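News > Company > Press Releases > Benura

PRESGATE, 7 November 2022

Dena Opens Benura, a Collection of 1,000 Recorded Chores, Most of Them Dull on Purpose

Dena, the Presgate company that builds learning software for household robots, today announced the first release of Benura, a collection of 1,000 short recordings of people tidying, sorting, stacking and putting things back where they belong. University labs may use it free of charge. Commercial users may use it after a conversation with our licensing desk, which is friendlier than it sounds.

Benura was recorded between July and the end of last month by a team of 14 collectors working in lobbies, waiting rooms, break rooms, cafés and a small number of very patient private homes. Each collector carried a hand-held gripper fitted with a camera, and used it to do the job a robot will one day be asked to do. The learning system gets the view from just behind the fingers, along with how far apart those fingers are at any moment. It does not get the collector's remarks. The microphones were switched off in the second week, by popular request.

"People assume that the hard part of teaching a robot is the robot," said Subbarao Subramaniam, who leads data collection at Dena. "For us the hard part was finding enough untidy tables. You can mess up a table in a lab, but engineers do it so evenly. They put one cup in each corner and stand back looking pleased. We needed tables that had been lived at."

The recordings cover 115 kinds of task, from picking up a cup by its handle to moving paper out from under something without disturbing what is on top of it. Paper accounts for more failed attempts in the collection than any other material, and the failures have been kept. A system that has only ever watched success tends to carry on confidently after it has dropped the leaflet, and Dena would like its future customers to be spared that.

Clear plastic is the other reliable source of grief. A transparent cup gives a camera very little to hold on to, and a straw gives it even less. The collection therefore leans heavily on bottles, cups and lids, photographed under lamps, beside windows and in the sort of mixed light that makes everybody look tired.

Collectors worked from a short card. It asked them to approach each object slowly, grip it once, move it to its place and let go completely before starting on the next. It also asked them not to improve the furniture. Two collectors were found to be straightening chairs between recordings - a decent instinct, and one that cost us an afternoon.

Locations were signed up through Núñez, a local agency that normally finds rooms for furniture catalogs and was polite about the change in standards. Owners were paid by the session and could ask for any recording to be deleted. Eleven asked. In nine of those cases the objection was to the curtains. 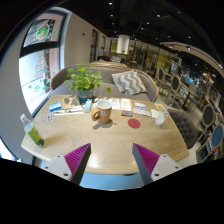
The gripper's view of a crowded tabletop, with a mug, a bottle, a cup with a straw, and a good deal of paper.

Tables like this one get what the team calls a full pass: every loose item is treated as a separate job, and the order is left to the collector. Early in the project the order was fixed, large things first. The trial model trained on those recordings learned the rule so thoroughly that it would not touch a small box while there was a bottle anywhere in sight. Since the order was freed up, the model has become more flexible and a little harder to predict, much like the collectors.

Each recording in Benura comes with a written label for the task, the gripper opening over time, and a note on whether the attempt worked. Labels were written by one person and checked by another. Where the two disagreed over what a thing was, the label says "object," a word that appears more often than anyone at Dena had hoped. Recordings that show a bystander's face have been removed, as have those with a readable name or address on a package or letter.

The company is careful about what it claims for the release. A model trained on Benura can, in our own tests, clear a simple table it has never seen. It does this slowly. It will not wipe the table afterward, it has no opinion on coasters, and it should not be left alone with soup.

"We get asked when it will be able to do a whole kitchen," said Subramaniam. "I tell people I'd be happy with a whole shelf. Then they ask about laundry and I have to go and sit down."

A second round of collecting will begin in the new year, with an emphasis on drawers, bags and anything with a zipper. Dena is looking for further locations in and near Presgate. Rooms need a table, a working light and an owner who can resist cleaning up before we arrive. The last of these has proved the most difficult to find.

Labs wishing to request the collection should write to the data desk, giving the name of the group and a short description of the planned use. Requests are answered in the order they arrive, usually within 11 working days.

About Dena
Dena develops learning software for robots that work in ordinary rooms. The company is based in Presgate and does not make robots itself, having tried once.

Comments (4)

tallpaul_k
Is the gripper design being released too or just the recordings? We have a homemade one and the fingers slip on anything glossy.

Dena Press Desk
Just the recordings for now. Drawings for the finger pads are planned for the second release. We also slip on glossy things, if that helps.

marrowbone
I rented you my front room for this and would like it known that my curtains were NOT among the nine.

R. Oduya
Good to see the failed attempts left in. Are they marked separately, or do we have to filter on the success note? The release doesn't say, and our loader would need to know.

Contact: Dena Press Desk, Presgate | © 2022 Dena | Back to top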